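Wednesday, August 3, 2022

Kelova planner, branch `grasp-rank`. Spent the morning on the candidate scorer. It still prefers whatever has the cleanest depth edge, so soft things lose out to rigid ones even when the task names them. Replay set is 548 clips, 32 held out.
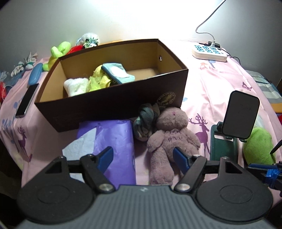
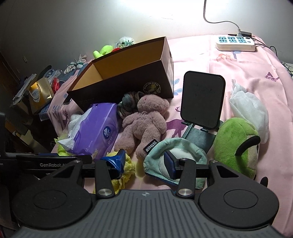 Segmentation is the weaker stage now. Zoubi merges touching objects whenever the hue is close, and it splits anything printed. The antlered deer on the pink sheet come back as separate instances with near-zero height, so I added a plane-residual check before ranking: under 12 mm above the fitted plane, drop the mask. Plush bear in front of the MULINSEN box is a fair test for the opposite error, as its head sits against the dark cardboard and the mask must stop there. Weight on the edge term cut from 0.6 to 0.4.

To do:

- rerun held-out set with the new threshold
- mask our own fingers before plane fit
- ask Tala Moussa if Junance still expects the old mask format
- wrinkles in cloth: residual check may need a local plane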